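Batongate Separation Agreement Kit
Item 589 — revised 3/4/19

Most do-it-yourself separation kits promise to save you a lawyer. We doubt it, and we sell one. The Batongate kit is a 31-page workbook with blank forms for couples who plan to live apart and want their terms in writing before anyone files anything.

It covers who stays in the home, who pays which bills, how the car and the furniture get split, and where the kids sleep on school nights. It does not cover pensions, a family business or a spouse who won't answer mail. If one of you is hiding money, no workbook will find it.
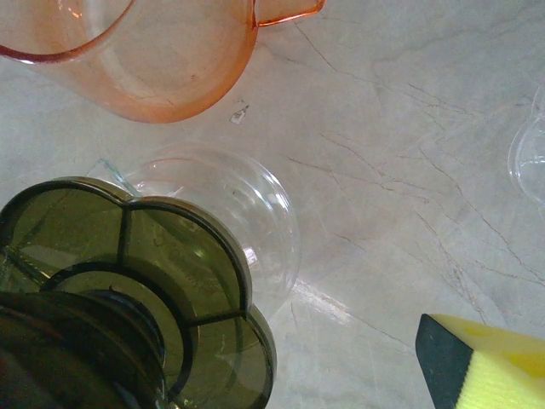

Glass pitcher on a marble countertop.

The household property list has 14 sheets. Fill them in separately, then compare. Zawadi Tanui, who edits the kit, cut the old "fairness score" from this edition. She never saw it settle an argument, and neither did we.

The Wakix and Shirima kits are thicker and cost more. Much of the extra is advice on staying positive, which you may or may not want to pay for. Birance sells an online version that fills in the blanks for you — check every line of it.

Format: paper, three-hole punched
Also in the box: two pens, one envelope for receipts
Not included: legal advice, court fees, notary

State rules differ. Have a local attorney read the agreement before you both sign. Unmarked kits may be returned.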